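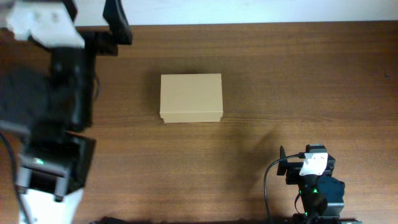

Kerkell Guest Rooms: progress report to the Onidis Tourism Fund

November 5, 2015

Print this page | E-mail this page

We have had a wonderful autumn! All 9 rooms on the two upper floors now have their new bathrooms, and the first guests came up the stairs the same evening the last shower was signed off. The old Shevchuk bakery shop downstairs will be the breakfast room, with 18 seats and the original tiled counter, which we have kept after all — it cleaned up beautifully.

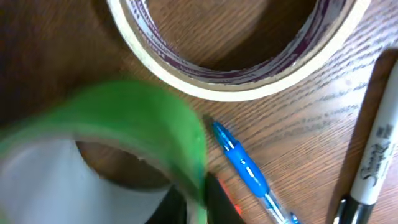 Decorating has moved on faster than we dared hope, and the landing and the back stairs are finished. The ground-floor hall is next, once the plaster has had its time. Masking up the old door frames is slow work, and every door now has its number pencilled on the hinge side. We still owe you the paint receipts, which will follow with the next claim.
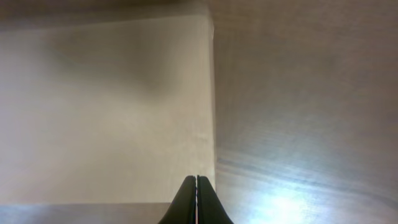

Bookings are the part we most wanted to tell you about. We have taken roughly 100 nights for the winter, many of them from walkers on the Atden path who used to drive home the same day. Several have asked for packed lunches, and we would love to offer them.

Still to do: the ramp at the side door and 2 fire doors, both due in December. The ramp is within budget. The fire doors went up a little in price and we have met the difference ourselves.

Related items
Atden path: winter opening
How to make a claim
Small hotels and guest houses: grants awarded

Last updated: November 2015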